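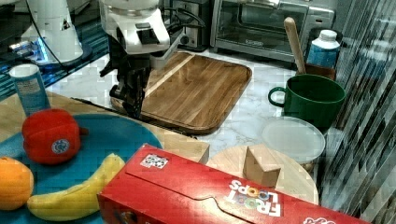 She wants it known that she never meant to end up running a bakery. "Put that first," she says. "Otherwise people think there was a plan."

It's twenty past two in Trekcombe and the shop has just shut. She's been up since half two this morning. Flour up one arm, tea going cold, phone face down on the counter because it will not stop. I get forty minutes, she says, then she has to feed the starter and do the orders. In the end I get nearer an hour but she is on her feet for most of it.

The bread first, as that's what people write in about. She makes five kinds and no more. A white tin, a wholemeal, a seeded one, a rye and a long sour loaf that sells out by ten. On a normal day that's 200 loaves, all of them out of one oven, a second-hand Holtberg deck oven that came out of a school kitchen that was closing down.

"It was filthy. I mean really filthy, there was a fish finger in it. But it holds its heat like nothing else I've worked with. The left side runs hot so you learn to turn everything at the halfway mark. I don't set a timer any more, I just sort of know. My sister covered for me in July and she burnt a whole row because I forgot to tell her. My fault. She hasn't let it go."

Before all this she did payroll for a firm that fitted windows. Eleven years of it. She baked at weekends, badly to begin with. The first rye was so dense she used it to prop the shed door open and it stayed there the whole winter. Birds wouldn't touch it.

What changed? She shrugs. "I got bored. And the old bakery on Baxter Street had been empty for ages and I walked past it every single day. In the end I rang the number on the board just to find out what the rent was. I wasn't going to do anything about it. Then I did."

The rent was more than she'd hoped and less than she'd feared. Her savings covered the deposit and the mixer. The opening day takings she still remembers to the penny, or says she does, and won't tell me. "Low. Leave it at low."

I ask about the starter. Everybody has a starter these days, everybody's cousin has one, and I half expect her to roll her eyes. She doesn't, she lights up a bit.

"It's flour and water. That's all it is. People get so worried about it! They ring me. I had a man ring from his holiday cottage, he'd left it at home and wanted to know if it would be alright. It'll be alright. Mine's been left, it's been frozen, it's been dropped. I scraped some off the lid once when I'd baked the lot by mistake and it came back in three days."

Feed it when you remember, use it when it's bubbly, is her advice. Rye flour if it looks sulky. She's not keen on the fancy jars.

And what do people get wrong, baking at home? Long think here. She wipes down the same bit of counter twice.

"Cutting it too early. Always. You can do everything right and then you cut it hot and it's gummy in the middle and you think you've failed. You haven't, you're just hungry. A sourdough wants a couple of hours. A rye wants til tomorrow. I know that's miserable. Make toast out of something else."

And not enough salt, she adds. And ovens not hot enough, and giving up after two goes. "I'd have given up if I'd had any other hobbies."

The flour comes from Stusik, a small mill over the hill that grinds to order and delivers on a van with no suspension to speak of. 49 sacks on the last drop, stacked in the back passage so you have to go through sideways. Prices have gone up twice since the spring. She's put the tin loaf up by ten pence and felt sick about it all week.

"There's people who come in for that one loaf and they've got the money counted out in their hand already. I knew that when I changed the label. One lady just went back to her purse and got the ten pence out, didn't say a word. I'd rather she'd shouted."

Last year she took on some help, two part-timers and a lad on the early shift who can now shape faster than she can. She's a bit put out by it. He does 24 baguettes while she's still flouring the cloths. She did try teaching evening classes as well but stopped, too tired, kept falling asleep on the bus home and waking up at the depot.

Does she still like bread? Stupid question but I ask it anyway.

"I have it every day. Toast, butter, salt on top. The end of the rye if there's any left, there's never any left." She looks at the clock – one of those big railway ones, running five minutes fast on purpose. "I don't bake at home at all now. My mum asked for a birthday cake and I bought one. From a supermarket. She knew straight away."

No plans for a second shop. She's been asked, more than once, by a chap with a unit going on the retail park. She would like a new mixer, and a fortnight off somewhere flat. She'd like the council to fix the drain outside, which backs up evrey time it rains and floods the step.

Then the timer goes – there is a timer after all, for the seeds she's toasting – and she's off into the back. I can hear her swearing at the tray. I buy the last wholemeal on the way out and she shouts through not to cut it in the car.

The shop on Baxter Street is open mornings until two, closed bank holidays. Cash or card. Orders for rye need to be in the day before.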